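3. Buenas prácticas para el registro de tareas de manipulación

3.1. Preparación de la mesa y estado de partida

Cuando empezamos a redactar la guía que aquí se presenta, la versión que circulaba entre los grupos del proyecto Lidano dedicaba una sola línea a la preparación de la mesa, y esa línea decía, con toda la buena fe del mundo, que los objetos debían colocarse «de forma habitual». Quien haya pasado una tarde intentando reproducir los ensayos de otro laboratorio sabrá la cantidad de correos que caben dentro de esa palabra. La norma que proponemos pide, por tanto, que cada episodio declare su estado de partida objeto por objeto: qué piezas están dentro de un recipiente, cuáles descansan sobre la superficie y cuáles forman parte del entorno sin intervenir en la tarea. En la Figura 1 se reúnen tres vistas de una misma sesión con cesta trenzada, vaso translúcido y piezas de colores.
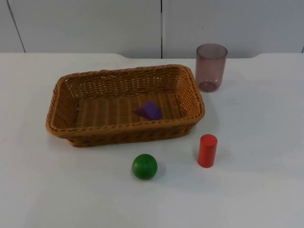

Conviene que esta declaración la escriba la persona que coloca los objetos y que la revise otra distinta – en nuestro caso se turnaron Deepak Rastogi y Geeta Sandhu –, con el mismo vocabulario en todos los episodios. Un bloque violeta no puede ser «cuña» por la mañana y «prisma» por la tarde. Parece una minucia, y nosotros también la tuvimos por tal, hasta que hubo que unificar a mano las etiquetas de 225 episodios y nos dimos cuenta de lo agradecido que habría sido un glosario de media página.

La segunda recomendación se refiere a los objetos que no se manipulan. Un vaso situado junto a una cesta condiciona las trayectorias aunque nadie vaya a tocarlo, y por eso la guía lo trata como obstáculo declarado y exige anotar de qué lado queda. También pedimos que se indique si las piezas pueden rodar: una esfera y un cilindro puesto en pie admiten perturbaciones muy distintas, y agruparlos bajo la etiqueta «juguete» borra una diferencia que después interesa a quien estudia los fallos.

Por último, cuando un recipiente se levanta de la mesa, el episodio debe conservar el intervalo completo, desde el último instante de contacto con la superficie hasta el primero de reposo. Recortarlo para ahorrar espacio es una tentación comprensible, pero deja sin comprobar la parte más delicada del movimiento.
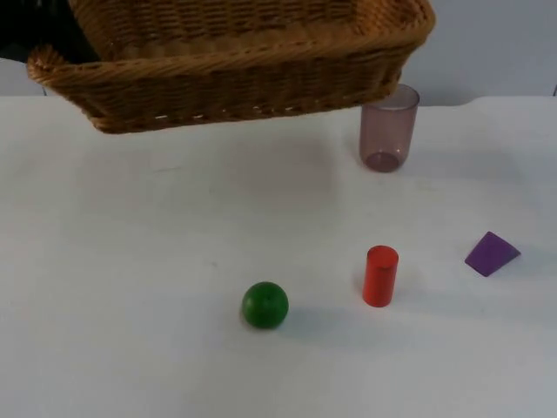 3.2. Correspondencia entre la cámara fija y la cámara de muñeca

La cámara fija ofrece una visión de conjunto; la de muñeca, en cambio, puede pasar buena parte del ensayo ante una pared clara y un trozo de mimbre, y aun así aporta detalles del trenzado que desde lejos se pierden. Recomendamos guardar ambas señales con un reloj común y admitir un desfase máximo de 40 milisegundos, límite que adoptamos tras largas conversaciones con los compañeros de Trulto y que nos parece exigente sin llegar a ser cruel. 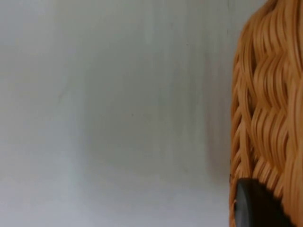

Revista Adomaitis de Robótica Aplicada, vol. 7, p. 225

Los fotogramas de muñeca con poco contenido no deben descartarse de manera automática. En la primera versión de la guía proponíamos un filtro por textura, y lo retiramos al comprobar que eliminaba justamente los momentos de aproximación. La regla vigente es más modesta: se conserva todo, se marca lo dudoso y se deja la decisión a quien vaya a utilizar los datos. El mismo criterio se aplica a los contactos. Si una vista no permite distinguir si un dedo de la pinza toca el recipiente o solo queda cerca, la anotación correcta es «contacto no determinado», por mucho que el anotador crea saber la respuesta.

Figura 1. Vistas de la sesión con cesta, tomadas con la cámara fija y con la cámara de muñeca. El orden de presentación no indica orden temporal.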